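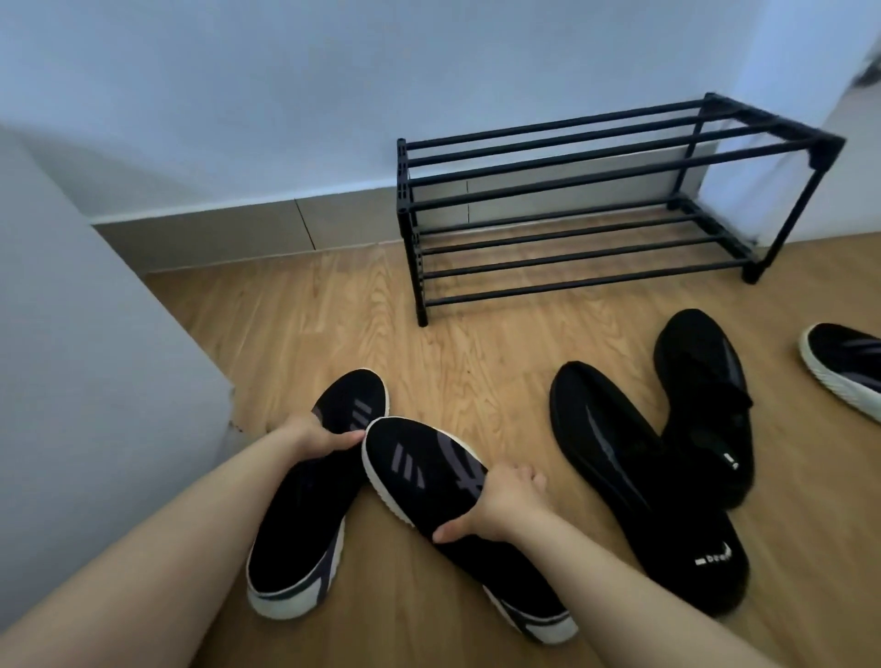 Shoe care and entrance storage: revised guidance for Orkdale residents

The housing office has updated its notes on footwear storage in the Orkdale flats. The revision follows the floor inspection in April, when Zulkifli Hidayat recorded wear on the boards inside the front doors of several ground-floor units. Most of it was fine scratching from grit carried in on soles. The boards have an oil finish and mark more easily than the sealed floors at Ostdale.

Pairing and placement

Shoes should be stored in pairs, soles down, with both toes facing the back of the rack. Lift a pair by the heels or collars and set it down; sliding shoes over the boards drags grit under the sole. Shoes in daily use go on the lowest shelf. Boots and anything heavier than a trainer should also stay low, as the racks are not fixed to the wall in every unit.

The standard rack is 276 mm deep. A larger shoe will project slightly at the heel. This is acceptable provided the door still opens fully.

Knitted uppers

Knitted trainers hold more dust than leather ones and should be brushed dry before any water is used. Remove the laces, if there are any, and take out the insoles. Use a soft brush and work along the knit. For marks that remain, use a cloth dampened with cool water and a little washing-up liquid, then a second cloth with clean water only. Do not soak the shoe. White soles can be cleaned separately with a stiffer brush, keeping the bristles clear of the join between sole and upper.

Stuff the toes with plain paper and leave the pair to dry at room temperature, away from radiators. Change the paper once it feels damp. Printed newspaper can transfer ink to a pale lining.

Slip-ons

The heel of a soft slip-on folds inwards if another shoe is placed on top of it. Once creased, it tends to fold again at the same point. Store slip-ons side by side and straighten the heel by hand before putting them away. A shoehorn is recommended for daily wear.

Floor cleaning

Sweep beneath the rack weekly. Mats should be shaken outdoors, not in the stairwell. The oil finish must not be cleaned with bleach, vinegar or a steam mop. Jolien De Haan holds a supply of the correct floor soap, which is diluted at 100 ml to a full bucket. Wring the mop well and follow the length of the boards.

Replacement racks

Spare shelves and end caps are kept in the store beside the bicycle room. Requests go to Nadhirah Entili at the housing office, extension 491, with the flat number and the number of shelves required. Damaged parts should be returned when the new ones are collected.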